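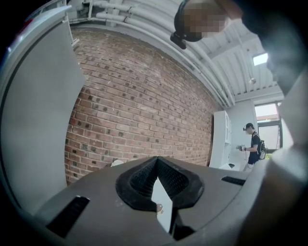
On the floor at Plater, by the brick wall, with the hand-held grippers out.

I got to Plater a little before seven in the morning, which is when Fulgencio Ponce likes to have visitors because, as he put it on the phone, "after nine I'm no use to anyone." He runs the packing side. He has a big laugh and a bad knee, and he had me holding a coffee before I'd found a place to put my bag down.

I'd come to talk about the arms. Plater packs and ships replacement parts for kitchen appliances (door seals, knobs, little hinges, the stuff you order at midnight when the dishwasher won't close) and last April they brought in 2 robot packing cells from a firm called Jurolix. Everybody in the building calls them the arms. I wanted to know what it's like to work next to them, and also what's going on with the grippers, because I'd heard that the people on the floor were now teaching the things by hand.

"Teaching is a big word," Fulgencio said. "You put on the cap, you pick up the gripper, you do your job the way you'd do it anyway, only with a claw. Then somebody at Jurolix does whatever they do with it."

So that's a shift now, or part of one. You sign up for an hour, you squeeze the gripper on a hinge, you move it to a tray, you do it again. I tried it! It feels a bit like eating soup with barbecue tongs, and I dropped the first three knobs I went for. Tsz-kin Yen, who was showing me how, didn't drop any.

"You have to stop thinking about your fingers," she told me. "The first week I kept wanting to roll the part over with my thumb and there's no thumb. So you learn to come at it from the side. Now I go home and I pick up my toothbrush from the side."

Tsz-kin has been at Plater for 12 years and she wasn't keen on any of this when it was announced. She told me she went to the first meeting ready for a fight. What bothered her was the idea of being recorded, and then the idea that the recording would be used to do her out of a job. I asked if she still felt that way.

"Some days," she said. "I asked them straight out, am I training the thing that replaces me? And Abhishek said he couldn't promise me what the company looks like in ten years. I didn't love that answer. But I'd have walked out if he'd said anything sweeter."

Abhishek Rawat is the operations manager, and when I repeated this to him he winced a little and then nodded. What he did put in writing was that there would be no layoffs tied to the arms for the length of the contract, and that gripper hours are voluntary and paid at a higher rate. He also pulled up the order numbers for me. Before the arms the floor was getting out 1,138 parcels on a normal day, and now it's 1,584, with the same people on the payroll.

I said that sounded like the same people working a lot harder.

"It did at first," he said. "The arms do the small flat stuff and they don't get tired, so everything odd-shaped lands on the humans, and it lands faster. We had a rough month. People were going home wrecked. We had to slow the belt down again, and I had to go and explain that upstairs, which was not my favorite afternoon."

Shivam Mishra would like it slower still. He's the youngest on the floor and he does mostly the awkward items, the long oven seals that won't stay coiled. He likes the gripper hours fine (he says it's the only time he gets to work without the belt) but he misses the easy parts.

"You'd get a run of knobs and you could just chat," he said. "That was your rest. Now the arm's got the knobs. I get seals all day, and seals need you to look at them."

I hadn't thought of that, and I kept coming back to it for the rest of the morning. Tsz-kin said the same in her own way: the talking has gone down. They've started swapping stations every hour so that no one is stuck on seals, which was Shivam's idea, and he's clearly pretty proud of it.

Then there's the question of who looks after the arms when they sulk. Officially that's a phone call to Jurolix. In practice it's Santosh Mittal, who used to drive the forklift and now spends half his day clearing jams and wiping down sensors. He did a short course for it and got a raise, and he was the most cheerful person I met, though he does miss the forklift.

"They gave me a tablet," he said. "It tells me the arm has a problem. I can see the arm has a problem, it's holding a box upside down!"

I asked Fulgencio, last thing, whether he'd send the arms back if he could. He thought about it for a good while and rubbed his knee.

"No," he said. "My knee wouldn't let me. But I'd want the seals done first and the knobs left for us. Put that in."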